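Print | E-mail

Progress report to Wasteck, October
Project: Larnport topical gel, stability and wear testing

Batch 4 of the hydrating gel held its viscosity through the full storage period at the Sitbridge lab. Batch 5 separated slightly at the higher temperature and has been remixed with less glycerin.
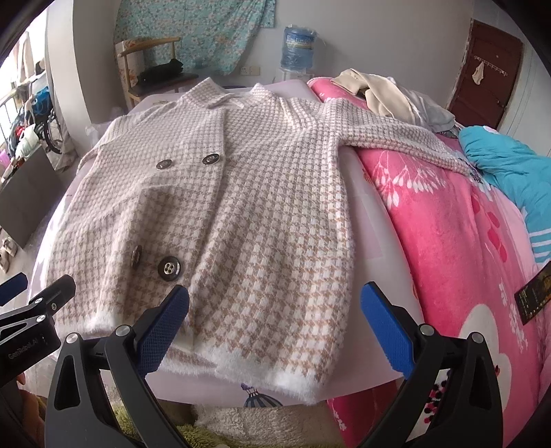
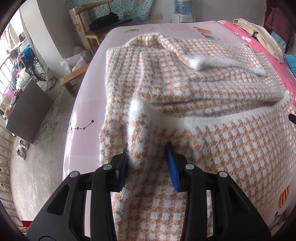
The patch test panel now stands at 300 adults, with no withdrawals. Paweena Rungrueang has taken over the skin moisture readings — the second meter arrived from Somboon and is calibrated. Spending is 4000 under plan, mostly unused lab hours.

Print | E-mail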